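Skultix Workcell Simulator: Set-Up Guide
Section 5. Loading and Checking the Tabletop Transfer Station

Revised September 11, 2025

5.1 Scope

This section covers loading the tabletop transfer station supplied with the Skultix simulator, placing the camera views, and running the first check cycle. It applies to the Keane station pack only. For the Gurcombe conveyor pack, see Section 6.

Complete the license activation in Section 4 before you begin. The station will load without a license, but the motion planner stays locked and the Run button is gray.

5.2 Loading the station

1. Close any open project. Unsaved joint positions are discarded when a new station loads.
2. Select File, then Stations, then Tabletop Transfer.
3. Choose the default room. Custom rooms are covered in Appendix B.
4. Wait until the status bar reads READY. Do not move the view while textures are loading.
5. Open the Overview view and compare it with the layout below.
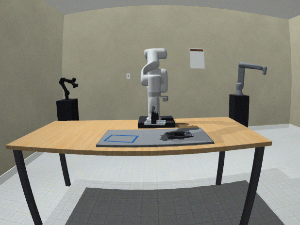 Station geometry is stored separately from the task file, and the two must carry the same revision letter. A mismatch does not always raise an error, so check the layout by eye before the first run. The white center arm should be upright and folded, on its base at the rear of the table, with the black two-finger gripper pointing down. The blue outline is the target zone and should be empty at load. If the black part is already inside it, the task file was saved in mid-cycle; select Task, then Restore Start State. The arms on the pedestals to either side belong to the room layout and take no commands from this task file.

NOTE: Only the center arm is active in this pack. Jogging commands sent to the other two return code 20 (no controller assigned).

5.3 Setting the start position

1. In the Joint panel, select the center arm.
2. Click Home. The arm moves at reduced speed regardless of the speed slider.
3. Click Open Gripper and confirm that the indicator changes to OPEN.
4. Select Save As Start.

CAUTION: Do not type joint values directly while the planner is active. The simulator accepts them without a collision check, and the same values exported to a physical controller can drive the arm into the table.

5.4 Placing the rear camera

The rear camera is used to check clearance between the arm and the mat. It is not used by the planner.

1. Select Views, then Add Camera, then Rear.
2. Drag the camera marker until the base flange and the mounting plate are both in view.
3. Set the near clipping distance to 8 mm. Larger values may cut away part of the arm housing.
4. Turn shadows on.
5. Lock the camera. An unlocked camera resets to its default position when the station is reloaded.

Expect the arm to block part of the mat from this side. Use the Overview view to judge part placement, and the rear view for the base and the lower links.
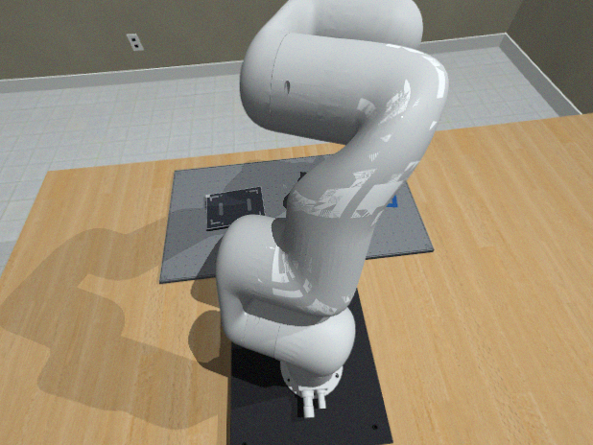 Úna Kavanagh reports that on her installation the rear camera lost its lock after each update, and that saving the view set under a new name cured it. She also recommends turning reflections down on older graphics cards, where the check cycle otherwise drops frames and the log shows timing warnings that have nothing to do with the task.

NOTE: The view set issue is corrected in the October release. Until then, use Views, then Save Set As, after every update.

5.5 Running the check cycle

1. Set the speed slider to its lowest mark.
2. Select Task, then Check Cycle.
3. Click Run. Keep the pointer over the Stop button during the first pass.
4. When the cycle ends, open the log and look for entries marked CONTACT.
5. If there are none, repeat the cycle at normal speed.

A CONTACT entry between the gripper and the part is expected at pick. Any other CONTACT entry must be cleared before export. The usual cause is an edited mat height. Restore it under Station, then Geometry, then Defaults.

If the planner reports NO PATH, return the arm to the start position and run the cycle again. If the message comes back after more than 6 attempts, save the log and send it to Orkbridge support with the station file attached. Screenshots alone are not enough to trace a planner fault.

5.6 Saving

Select File, then Save Station As. Leave the original station file unchanged so that it can be used for comparison after updates. The exported task file goes to the Output folder unless another path is set under Preferences.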